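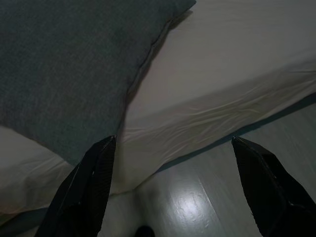 手首カメラの画です。クッションはベッドの縁、左右の黒いのがグリッパーの指

クッションを持ち上げるとシーツまで一緒についてくる（学生ロボットサークル）

Wai-kit Ng
大学のロボットサークルで「部屋の片付け」課題をやっている2年です。Brendonari杯っていう学生向けの小さい大会に出る予定で、課題のひとつが「ベッドの上のクッションを取って、横のカゴに入れる」なんですけど、これがもう全然うまくいかなくて……相談させてください！

構成は、アームが先輩から引き継いだDarkar、グリッパーはHubmannの二本指で、指先が細くとがっているタイプです。指の黒い樹脂パーツだけうちで刷り直しました。制御は模倣学習で、テレオペで集めたデモが181本あります。学習はPresurbyのノートブックをほぼそのまま回しています。

困っているのは次のあたりです。

ひとつめ。クッションの縁をつまむつもりが、下の白いシーツまで挟んで、全部ずるずる引きずってきます。先週の部内テストだと20回やって、ちゃんとクッションだけ取れたのが9回でした。失敗のほとんどがシーツの巻き込みです。

ふたつめ。指を開いたままベッドの縁の手前で止まって、そのまま動かなくなることがあります。上に貼った画もその止まったときのログから抜きました。夕方に多い気がするけど、ちゃんと記録を取っていないので気のせいかもしれません（すみません）。

みっつめというか愚痴なんですが、デモを取る人が三人いて、つまむ場所がみんなバラバラなんです。私は角派、ひとりは縫い目の真ん中派、もうひとりは上からがばっといく派。これって揃えたほうがいいんでしょうか。多様なほうが強くなるって先輩は言うんですけど、うちの本数でそれを言っていいのか自信がないです。

大会は3月で、追加でデモを取れるのはたぶんあと50本くらいが限界です。その50本を何に使うのがいちばん効くか、経験ある方いたら教えてほしいです。

Theophilus Nartey
似た課題を去年チームでやりました。うちはクッションじゃなくて毛布だったので泣きそうでしたけど、シーツの巻き込みは本当によくわかります。

まず、つまむ場所は揃えたほうがいいです。本数が何千もあるなら話は別だけど、181本を三流派で割ったら一流派あたり60本ちょっとですよね。しかも角と真ん中と上からって、手首の向きが全部違うはず。モデルからすると「どれにしようかな」の中間あたりに手を出しがちで、縁の手前で止まるのもそれがけっこう関係していると思います。うちも迷い止まり（と勝手に呼んでました）がひどくて、二人の取り方を一人に寄せたらだいぶ減りました。

で、どの流派にするかですが、画を見るかぎりクッションの右上の縫い目がふっくらしていて、あそこはシーツから少し離れていそうに見えます。逆に左下は白い布がクッションの下に入り込んでいるので、そこを狙うと巻き込む未来しか見えない！　私なら縫い目側に一票です。

やり方としては、
・指を開いてクッションの上に来る
・片方の指だけ縫い目の外側に沿わせて下ろす
・シーツに触る手前で閉じる
・閉じたら横に引かないで、まず真上に少しだけ上げる
・上がったのを確認してからカゴへ

この「真上に少し」を全部のデモで同じように入れるのが大事です。最初から横に引いたデモが混じっていると、シーツを挟んだままでも平気で引っ張る子に育ちます。うちの毛布がそうでした。

50本の配分は、私なら35本を新しい取り方の普通のデモ、15本をやり直しのデモにします。わざとシーツごとつまんだところから始めて、開いて、少し上に逃げて、つかみ直す。録画はつまんだ状態から開始してくださいね。失敗する動作まで入れると、失敗も上手に覚えてしまうので（経験者談）。

あと古い181本、全部使わなくてもいいと思います。上からがばっと派のぶんを抜いて一回学習してみて、それで良くなるなら追加を取る前にだいぶ方針が決まりますよ。

みそ汁係
指先とがってるのやめたら？　布は丸いほうがいいよ。

Wai-kit Ng
うわ、ありがとうございます！！　がばっと派を抜くのは今日の夜にすぐできるのでやってみます。本人には怒られそうですが……。

指先は替えたい気持ちもあるんですけど、同じ指でペン拾いの課題もあって、そっちはとがっていないと本当に拾えないんです。途中交換は規則で禁止でした。シリコンのキャップを薄くかぶせるくらいならありですかね？

かなで
横からすみません、高専でロボコンとは別にこの手のをやっている者です。薄いキャップ、ありだと思います。ただ、かぶせたら手首カメラの見た目も変わるので、できれば黒っぽいので。うちは透明のを付けたら光って、検出がおかしくなりました。

それと夕方の件ですけど、私は照明を疑います。画がかなり暗めで、床だけライトが映り込んで白く光っていますよね。ちょうど指と指の間に入っているので、ここがデモのときと違うとけっこう効くかもしれません。カメラの露出がオートになっていたら、まず固定してください。オートだと、明るい床が入るか入らないかでシーツの白さがころころ変わります。

確認は簡単で、デモの最初のコマを全部小さく並べて一覧にするだけ。昼に取ったのと夜に取ったので色が違ったらそれです。部室の照明を切り替えながら、止まるときと止まらないときをメモしておくのもおすすめ。うちは205号室でやっていて、窓側のカーテンを閉め忘れた日の分だけ色味が別世界でした。その日のデモが一番きれいに取れていたので、捨てるのがつらかったです……。

あと、大会会場の照明は選べないと思うので、追加の50本のうち何本かは部屋を少し暗くしたり、卓上ライトを足したりして取っておくと安心かも。取り方は揃える、明るさは散らす、という感じで。Narteyさんの配分でいくなら、35本のほうに混ぜればよさそうです。

Wai-kit Ng
露出、見たらオートでした！！！　固定して、がばっと派抜きでもう一回学習を回しています。結果は月曜の部会のあとに書きにきます。キャップは黒いシリコンのシートが部室にあったので、とりあえず切って巻いてみます。

Theophilus Nartey
お、楽しみにしています。巻くなら、指を閉じたときに先端がちゃんと合うかだけ先に見ておいてください。キャップの厚みで閉じ切らなくなると、今度はペンのほうが落ちるので。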